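Chore automation

From the Renico open handbook of home and workshop machines

Chore automation is the catch-all name for getting machines to do the small jobs people do with their hands: clearing a desk, sorting a drawer, putting pens back in the cup. I've been keeping up this entry for a while now, and the question I get most is still the simplest one. Can they do it yet? My short answer is "some of it, slowly, if you set the table for them." The long answer is the rest of this page.

What counts as a chore

People mix up two things here. A dishwasher is a machine that does a chore, sure, but it does it by changing the chore (you load it, it sprays, you unload it). What most folks mean these days is a machine that walks or rolls up to the mess you already have and deals with it the way you would. That's much harder, and it's what I'm writing about.

The same split shows up on the shop floor. Fixed machines have been putting parts in trays for ages, and they're great at it as long as every part turns up in the same spot. Swap the part or bump the tray and somebody has to come over and fix things. Small shops that make a bit of everything get very little out of that, so they're often the ones asking me about the newer stuff!

Teaching by hand

A popular way to teach a robot a chore is to have a person do it first, lots of times, holding the same sort of gripper the robot would use. The tool records how it moved and what it saw, and a program learns from the pile of recordings. You lose your fingertips when you do this, more or less. Try picking up an eraser with two stiff jaws and you'll see why I have so much sympathy for the robots.

Desk jobs are a favorite for this, and the cup is the classic: get a small thing into it, or get it back out. It sounds like nothing. But the thing has to be pinched so it won't spin, lifted over the rim and let go at the right moment, and a cup is light enough to tip if you knock it. 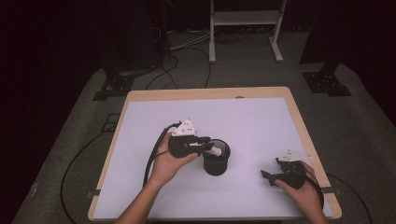
Why small things are hard

Big, stiff, boxy objects are the easy end. Trouble starts when the object is small, or floppy, or the same color as whatever it's sitting on. White on white is a nasty one, and I wish more demos tried it. A camera riding on the gripper gets a nice close view of the jaws and whatever is right in front of them, but it can lose the bigger picture completely, so a lot of setups add a second view from up high.

Then there's depth. You and I judge how far down the table is without thinking, and we let our fingers brush it. A stiff jaw that comes in too low scrapes or jams, and one that stays too high closes on air.
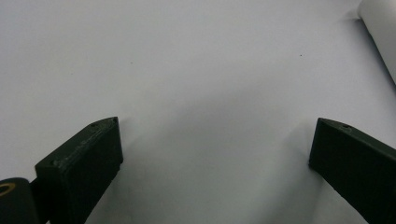
Softer pads help with that, and so does a bit of spring in the wrist, although each one makes the jaws a little less exact. Everybody I know who builds these things has a favorite fix and will defend it over lunch.

Two hands or one

I used to think one arm was plenty for tidying. I've changed my mind! With two you can steady the cup while you drop something in, or pass an object across so it ends up facing the right way. The catch is that the arms have to stay out of each other's way, and the person teaching has to think about both at once, which takes practice.

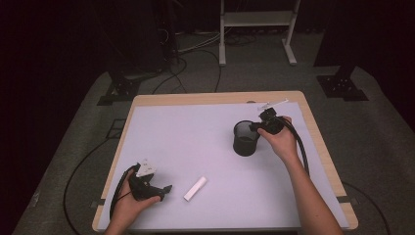

Desk tidying with two hand-held grippers: mesh cup, small white object, white sheet.

How far along is it?

The best numbers I can share come from the Grasholm desk trial, which ran its learned program 1416 times on one tidying job. It needed a person to step in on 179 of those. I think that's pretty good, and I also wouldn't want to be on call for it. The training set behind it had 3521 recordings, all for a single kind of chore on a single kind of table.

Hagedorn tried something similar for sorting small parts at a bench. Their write-up says the sorting held up fine until the lighting was changed, and then they spent most of October recording again. Wamo, the kitchen project, has a list of 12 chores it wants to cover. Wiping the counter is the furthest along. Folding dish towels is still a mess, and I say that with love because I've watched all of their clips.

So if you have one dull job, done in one place with the same few objects, it may be worth a look today. If you want something to tidy a kid's room, keep your shoes on and watch your step for a few more years.

See also: Grippers; Learning from demonstration; Bin picking; Dish towels (problem of)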